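## 第四章　回到岸上以后：冲洗、晾干和收纳

前面三章讲的都是怎么把 Miterus 充气桨板充起来、装好尾鳍、划出去。到了这一章，您多半已经玩过一趟了，胳膊有点酸，脸晒得有点红，心里最想的恐怕是赶紧找个地方吃饭。我们非常理解！写这份说明的几个人自己也常常是这个样子。不过还是想请您先把这一章读完，板子能陪您多少个夏天，很大程度上就看上岸后这一小会儿怎么过。

另外还有一层意思。桨板去过的水域，总会有些东西跟着上岸，比如水草的碎段、泥里的螺卵、贴在尾鳍盒边上的小贝。您今天在湖里划，下个周末去海湾，再下次去一条小河，这些小东西就跟着您搬了家。认真冲一次，晾透一次，对板子好，对下一片水也好。

### 4.1 需要准备的东西

- 淡水，水管或者洒水壶都行。营地只有水桶也没关系，多舀几次。
- 随板附带的软毛刷（装在背包侧袋里，蓝色手柄那把）。
- 一块旧毛巾，吸水就好，别心疼它。
- Pyo 双向手动气筒，收板时要用它的抽气口。
- 背包和绑带。

不需要任何洗涤剂。有些朋友喜欢挤一点洗洁精，觉得泡沫多才干净，可泡沫最后总要流到哪里去，草地上也好，排水沟里也好。清水加毛刷已经能洗掉绝大部分东西，防晒霜留下的油印子用温水多擦两遍也会淡下去。

### 4.2 冲洗

请尽量在离水边近的地方完成第一遍冲洗，让从这片水里带出来的东西留在原地。有的码头设有专门的冲洗台，有的话就请用那里的。

1. 先把脚绳、尾鳍、水壶、防水袋统统取下来，放在一边。脚绳的魔术贴最爱藏水草，把它完全打开。
2. 板子保持充气状态，正面朝上，从板头往板尾冲。防滑垫的纹路里会卡沙子，顺着纹路用软毛刷刷，刷得慢一点。
3. 翻过来冲底面。尾鳍盒要格外仔细，水流直接对着槽口，冲到流出来的水清亮为止。
4. 冲气嘴。**盖子务必先盖好再冲。** 气嘴外圈的那道缝最容易进沙，用手指拨着盖子边缘转一圈，把沙粒带出来。
5. 最后冲配件，桨也要冲。三节桨请全部拆开，把管子里的水倒干净，卡扣按几下，听到利落的“咔”一声就说明里面没有沙子了。

> **注意：** 请不要使用高压水枪。高压水柱会把沙子打进侧边的接缝里，时间长了接缝起翘，这类损坏我们很难替您修得漂亮。

> **小提示：** 在海水里划过的板子，哪怕看着干干净净，也请冲淡水。盐晶干了以后很细很硬，叠板子的时候会像砂纸一样磨着表面。

### 4.3 检查一遍

冲完趁着板子还是湿的，正好绕着它走一圈看看。湿的表面上，漏气的小孔会自己冒泡泡，比干的时候好找得多。

看的时候可以按这个顺序来：先看两条侧边，再看尾鳍盒，再看提手根部，最后看气嘴。手掌贴着侧边慢慢抹过去，眼睛看不出来的小翘边，手往往摸得出来。提手根部如果有一点发白，通常只是材料受力后的颜色变化，拍张照片留着，下次对比一下有没有变大就可以了。

如果真的找到了冒泡的地方，先别慌，拿油性笔画个圈，等板子干透再按第六章的办法补。补片和胶水都在 Droltcombe 修补盒里，盒子上有开封日期的空格，请您第一次拧开胶水的时候顺手写上。胶水开封后放久了会变稠，变稠的胶水粘不牢，补了等于白补，还得费劲把旧胶刮掉重来。

### 4.4 晾干

这一步大家最容易省掉，我们自己也省过，后来打开背包闻到那股味道，就再也不敢了。

1. 用毛巾把板面和底面各擦一遍，尾鳍盒里塞进毛巾角转一转。
2. 把板子侧立着靠在阴凉通风的地方，底下垫点软的东西，别让侧边直接压在石子上。
3. 静置 20 分钟，然后调个头，让原来朝下的那一侧朝上，再晾 20 分钟。
4. 脚绳和魔术贴单独挂起来，这两样干得最慢。
5. 摸一摸防滑垫的纹路和提手下面，手上没有潮气，才可以放气。

> **当心：** 充满气的板子不要放在大太阳底下晒。里面的空气受热会膨胀，压力比您打气时高出一截，接缝会吃不消。一定要在太阳下停一会儿的话，请先放掉一部分气，放到用拇指能按出浅坑的程度。

阴雨天怎么办呢？那就先潮着收回家，这没有什么可自责的。到家以后把板子从背包里拿出来摊开，最好当晚就摊，实在太累，第二天早上也请记得。阳台、楼道、客厅都行，家里人可能会抱怨两句，请他们也来试试划水吧，下次就不抱怨了。
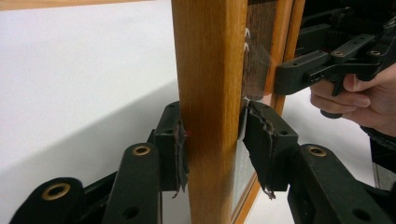
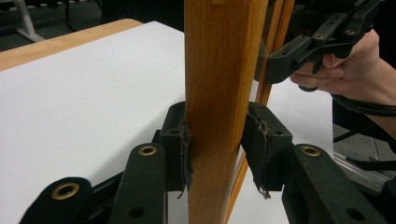

Kristýna Polák 读完晾干这一节后留言：我一直以为擦干表面就够了，结果第二年春天把板子从包里拿出来，尾鳍盒里还有一小撮水草，已经干成了褐色的丝。那次之后我改成先把毛巾角塞进去转，再侧立着晾。还有一个小地方想补充，桨的最下面那节请桨叶朝上放，水会顺着管子自己流出来，比甩来甩去省力多了。

谢谢这条补充，桨叶朝上这个办法我们试过，确实好用，所以在下面的收纳步骤里也一并写进去了。冬天之前收板子的朋友，请特别留意她说的尾鳍盒。

### 4.5 放气和折叠

放气的时候声音会比较大，“嘶——”的一下，旁边如果有小朋友或者小狗，打个招呼再按。

1. 拧下气嘴盖，把周围再擦一遍，确认没有水珠和沙粒。
2. 手指按下中间的弹簧芯，先轻轻点几下，让压力慢慢降下来，等声音变小了再按到底并旋转锁住。
3. 把板子平铺，正面朝上，从板头开始往板尾卷，边卷边用膝盖轻轻压着赶气。
4. 卷到一半如果觉得里面还鼓着，就接上 Pyo 气筒的抽气口抽一抽。请看清楚软管接的是哪一边，接反了就成了打气，我们不止一次看见有人打了半天才发现。
5. 抽平以后，让弹簧芯弹回关闭的位置，盖好盖子，再把板子卷完，扣上绑带。

绑带拉到板卷不散就可以，不用使劲勒。勒得太紧，板面会留下一道折痕，虽然下次充气后大多能恢复，可如果一放就是一个冬天，那道印子就不太容易消了。每次折叠的位置也请稍微错开一点，这次从板头多折一掌宽，下次少折一掌宽，免得总是同一处受力。

尾鳍请单独装进布袋，平放在背包最外层，上面不要压重物。尾鳍压弯了，划起来会往一边偏，您会以为是自己技术退步了。真的弯了也有救：用热水泡软，压在平整的桌面上，放凉就直了。水温以手刚刚能忍受为准，不要用滚水。

### 4.6 长期存放

如果接下来几个月都不打算下水，请再多花一点点工夫。

- **位置。** 找干燥、避光、温度变化不大的地方。床底下很好，衣柜顶上也可以。车库夏天太热，锅炉旁边更不合适。
- **姿势。** 有空间的话，放掉大部分气、让板子松松地平躺着，是最舒服的。没有空间就卷着放，背包拉链留一条缝透气。
- **桨。** 拆开存放，桨叶朝上，卡扣处不必上油，油会粘灰。
- **气筒。** 软管不要打死折，盘成大圈挂起来。
- **老鼠和虫子。** 听起来有点好笑，可背包里忘了一根能量棒，确实会招来客人。请把每个侧袋都掏一遍。

上面挂东西也请看看板子的说明贴。Wemutholm 生产的墙面挂架出厂附带 4 颗固定螺丝，四颗都要装，挂架的两条托臂要包好软套。230 升款的板子体积比较大，挂之前先比一比墙面的长度，别把板尾伸到门的后面去了，开门一撞，侧边就是一个白印。

到了来年三月，天气暖和起来，先不要急着往水边跑。请把板子在家里充到正常压力，放一个晚上，第二天早上再看压力表。气温降了，压力稍微低一些是正常的，要是软得能用手捏动，就请回到 4.3 节，用湿毛巾沿着接缝和气嘴找一找。气嘴松了的情况最多，用修补盒里的扳手顺时针拧紧就好，拧到吃力为止，不要再往下硬拧。

### 4.7 换一片水域之前

这一小节是给爱到处跑的朋友写的。从一片水换到另一片水，请把“冲、看、晾”三件事再做一次，尤其是以下几处：

- 脚绳魔术贴的毛面和勾面
- 尾鳍盒的槽口
- 防滑垫的边缘
- 涉水鞋的鞋底（鞋子常常被忘掉，鞋底的泥比板子上的多得多）
- 救生衣的口袋和排水孔

在板子上找到的水草，请丢进垃圾桶，不要顺手抛回水里，您也说不准它是今天的还是上一趟留下的。若两次下水之间隔得很短，来不及完全晾干，请至少把板子和鞋底擦到不滴水，并且再用淡水冲一遍，冲下来的水让它流到离岸远一点的草地上。有些湖区对入水的器材有自己的清洁规定，入口处的告示牌上一般会写，请以当地的规定为准。

### 4.8 常见的几个小问题

**防滑垫上有黑点，刷不掉。** 多半是霉点，说明上一次没有晾透。用温水浸湿毛巾，敷在上面一会儿再刷，可以重复几次。颜色可能去不干净，但不影响使用。

**背包有味道。** 背包可以手洗，翻过来挂着晾。请不要放进烘干机，内层的涂层会粘在一起。

**怎么卷都塞不回背包。** 这个问题收到得最多！原因几乎都是气没有抽净。松开重来，卷之前先用气筒抽到板面发瘪，第二次一般就进去了。先放板子，后放气筒，桨插在两侧。

**尾鳍的卡销找不到了。** 请翻到附录，里面有配件编号。等配件的时候，不建议用铁丝代替，铁丝会划伤槽口。

关于打补丁和更换气嘴，请接着看第五章和第六章。

*本章修订：2023-06-26，Ju-won Seol、Gun-woo Yeom*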